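Toy library gives its play food a fresh start in time for the holidays

By Kerubo Urio
December
7 minute read

DASTOW — If you have had a small child in this town at any point in the last couple of decades, there is a fair chance you have been served a felt pancake that belongs to the Shemweta Toy Library. You may have been served it several times, with a great deal of ceremony, and been told to blow on it first.

The library's play food collection goes back out on loan this month after a long sorting and mending spell, and it returns with new storage, new lending bags, and a good many vegetables that have been sewn back onto their leaves.

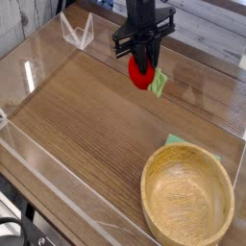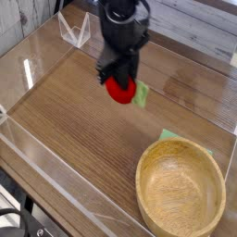 A soft red rounded piece held above a wood-grain tabletop, and the round wooden bowl.

The play food has always been the busiest corner of the library, which opened in 2000 in one room over the hardware store and moved to its present home on Stulenel Street in 2007. Families borrow a set for three weeks at a time, the same as the puzzles and the ride-on toys, and then (this is the part everyone in Dastow seems to have a story about) they bring back most of it. A carrot stays behind in a car seat. Somebody's dog takes a liking to the bread. Over the years the sets had drifted so far from their lists that a bag marked "Breakfast" might hold one egg, a slice of pizza and four lemons.

"We had a pasta set with no pasta in it," said Carter Gauthier, who runs the lending desk and has been looking after the shelves since his own kids were of an age to empty them. "It went out twice like that, and both families told us they'd had a wonderful time. So I suppose you could say we were in no hurry."

What finally got things moving was the count. Gauthier and his colleague Ghislain Lemieux closed the play food shelves in the fall, tipped out every bag and tub they had, and wrote down what was there. The total was 959 pieces, and that includes the little ones, the peas and the berries and a single button mushroom that Lemieux found inside a teapot. It doesn't include the pots, the pans or the bowls, which were counted on another sheet and have mostly held up very well.

Lemieux, who taught kindergarten before he came to the library, had firm ideas about what should happen next. He wanted the soft food kept together with things a child could put it into. A tomato by itself is pleasant enough to squeeze, he told me, but a tomato and a bowl will keep a three-year-old going until lunch, and if you lay something flat and green down beside them you have a salad, or a garden, or a pond, depending on who is in charge that day.

So the new sets have been built around that idea. Each one pairs a handful of soft pieces with a bowl or a pan, and there's a card inside with the contents written out in large print, with a small drawing next to each word so that children can help check things back in. The old sets ran to 20 or 30 pieces in places. The new ones are a good deal smaller, and Gauthier thinks parents will be grateful for that when they are down on the floor at bedtime with one arm under the couch.

The mending was a bigger job than anyone had planned for. Plush fruit and vegetables get picked up by the stem, it seems, by just about every child who has ever met one, and the stems and leaves are where they give out. Harvey Wong, a retired upholsterer who lives a few doors down, took home a grocery bag of the worst cases and brought them back with the leaves stitched through the body in strong thread. Then he took home another bag. He had a good word for the tomatoes, which he found well made and only needing a stitch or two, and rather less good ones for the corn.

"The corn I would not put my name to," Wong said. "I did what I could. There's no structure in it."

A few things could not be saved. Pieces that had lost their stuffing past the point of repair, or that had been chewed, have been retired, and the library has replaced some of them with food cut from felt. The wooden bowls were easier. Those that had gone rough at the rim were sanded by hand and wiped down with a food-safe oil, and they were left on the windowsill over a weekend to dry. Two had cracked and have gone to a good home as plant saucers in the front window, where you can see them if you walk by.

Cleaning took some working out too. The soft pieces go through a gentle wash in mesh bags and are laid flat to dry, and Lemieux has asked me to pass along that families shouldn't put them in the dryer, however tempting it may be on the last night of the loan. A hot dryer mats the surface and it never quite comes back. A damp cloth and a little dish soap is plenty for most spills, and if the spill was something worse than that, the desk would much prefer you just said so when you came in. There's no fine for it and never has been.

Nor is there a fine for missing pieces, although the library does have a favor to ask. It has put a basket just inside the front door for strays, and anything found under a car seat or at the bottom of a toy box can be dropped in with no name and no explanation. The basket had been out for less than a morning when the first slice of toast showed up. Gauthier says he recognized the toast. He believes it had been gone since before his hair was gray.

Money for the new bags, the cards and the shelving came from the bake sale in the spring and from Hister, the fabric shop on the square, which gave remnants of felt in greens and reds and a yellow that has already become a large quantity of cheese. Zachary Perron, who owns the shop, cut some of the pieces himself one evening after closing, and he admits he got a bit carried away with the lettuce.

"You start with one leaf," Perron said, "and then you think, well, that one needs a friend. My wife came down to see where I'd got to. Then she sat down and cut some, too."

The sets will live on the low shelves along the back wall, which have been cleared of board games to make space. (The board games have gone to the tall cabinet by the sink, for anyone who comes in looking for them and has a fright.) The low shelves were Lemieux's doing as well. He wanted children to be able to see the bags and choose their own, and he had watched too many of them stand and point up at a box while a tired grownup lifted down every other box first.

There will be a table set out for trying things before you borrow them, with a bowl or two and some of the soft food, and families are welcome to stay and play as long as they like while the library is open. Coffee is on the counter. The good chairs are the ones near the radiator, and they go early.

I brought my niece along when I stopped in to write this, partly for company and partly, I will admit, to have an expert with me. She is four. She made me a soup that was all cheese and then a second soup that she wouldn't describe to me, and she told Gauthier very seriously that his restaurant was nice but it was missing forks. He wrote it down. Forks are now on the wish list taped to the desk, underneath "more onions" and "any eggplant at all," and if you have a set of wooden or plastic play forks that your own children have outgrown, they would be received with real gratitude.

Other items on the list are small pans with lids, cloth napkins, sturdy drawstring bags, and polyester stuffing in unopened packages. The library can't take soft toys with buttons or beads for eyes, or anything with a battery compartment that doesn't screw shut.

New members can sign up at the desk with proof of a Dastow address, and it takes only a few minutes. A household may have up to 6 items out at once, and a play food set counts as one item no matter how many vegetables are in it. Sets can be renewed once, by phone or in person, unless another family is waiting. Given how many people have asked after the breakfast set since the shelves were closed, Gauthier suggests coming in early for that one.

The Shemweta Toy Library is open mornings from 9:30 until noon and reopens from 2 until 5 in the afternoon. It will close for the last week of December, and anything borrowed before then can be kept until the doors open again in the new year.

Contact the newsroom | © Dastow Community News | Back to top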